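Cesta de mesa Coltell con botes de tapa de anilla

Tienda Plitovar / Organización de escritorio / Cestas y conjuntos

La cesta Coltell es una cesta rectangular de plástico, de color turquesa, con los lados perforados. La ofrecemos junto con los botes de tapa redonda, en tonos azul grisáceo y verde, que muchos clientes ya conocen de nuestro catálogo de octubre. El conjunto está pensado para las personas que trabajan en una mesa pequeña y quieren tener los clips, las gomas, las chinchetas y los sellos en un solo sitio, sin llenar los cajones.

Cada bote lleva en la tapa una anilla de metal. Se levanta con un dedo, y eso resulta cómodo cuando la otra mano está ocupada con la grapadora o con el teléfono. 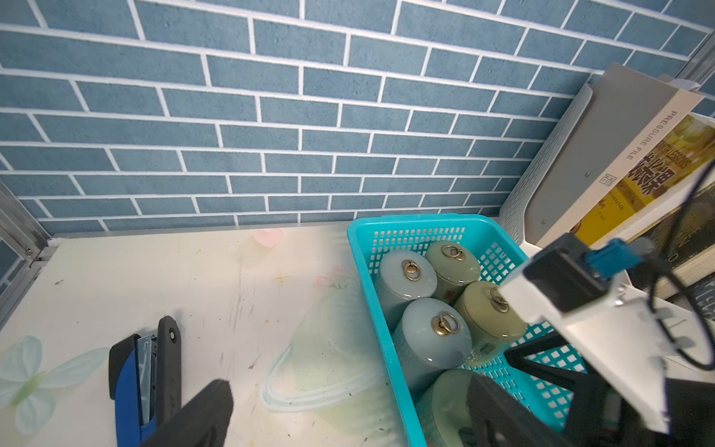

Los colores varían un poco de una partida a otra. Cuando usted hace el pedido puede escribir en la casilla de observaciones si prefiere más azules o más verdes, y en el almacén intentamos respetarlo. No podemos garantizar un tono exacto. Dörte Rothe, que prepara los conjuntos, suele mezclar los tonos claros con los oscuros, salvo que el cliente pida otra cosa.

Contenido del conjunto

Cesta Coltell, turquesa
Seis botes con tapa y anilla
Hoja de etiquetas adhesivas para escribir a mano
Instrucciones de limpieza en español y en alemán

La grapadora, el archivador de sobremesa y los demás artículos de escritorio no están incluidos y se venden por separado.

Colocación en la mesa

Recomendamos poner los botes en dos columnas de tres. De esta manera quedan juntos y no se mueven mucho al trasladar la cesta. Si la mesa tiene pared detrás, la cesta puede ir hacia el fondo, al lado del archivador, y la parte de delante se queda para escribir.
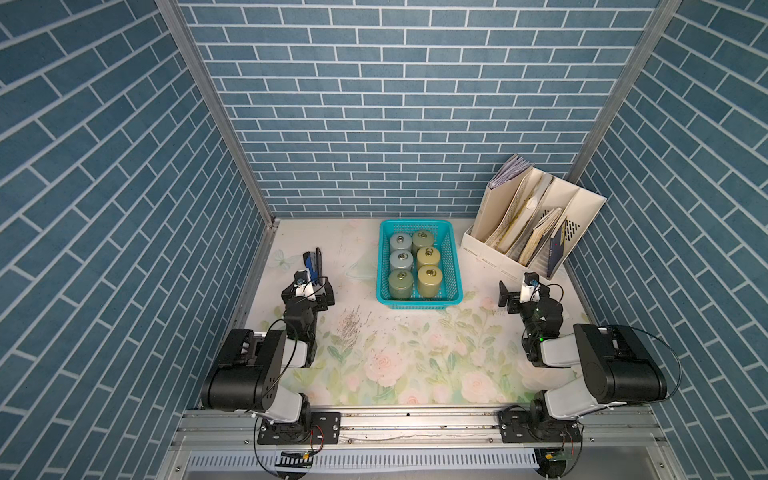
Para mesas compartidas vendemos también la hoja de etiquetas suelta, en paquetes de 5. Una clienta, Halima Babalola, nos escribió que en su oficina ponen el nombre de cada persona en la tapa y que desde entonces se pierden menos cosas. Nos pareció una buena idea y por eso la copiamos aquí con su permiso.

Limpieza

La cesta se lava con agua tibia y jabón suave. Los agujeros de los lados se limpian bien con un cepillo de dientes viejo. Los botes se limpian con un paño húmedo, y conviene secar la anilla después. No utilice el lavavajillas ni productos con cloro.

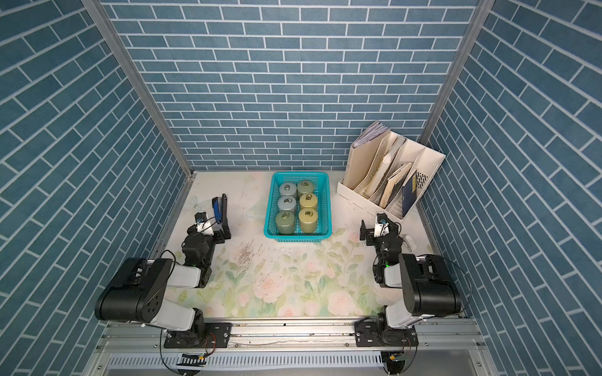

Envío y devoluciones

Los pedidos salen del almacén en 3 días laborables. Los botes viajan envueltos uno por uno, fuera de la cesta. Si alguno llega roto, mande una foto a Finn Fröhlich, de atención al cliente, dentro de los 7 días después de la entrega, y le enviaremos otro del tono más parecido que tengamos.

Los botes sueltos se pueden pedir con la referencia Narnaren. La cesta sin botes está agotada por el momento.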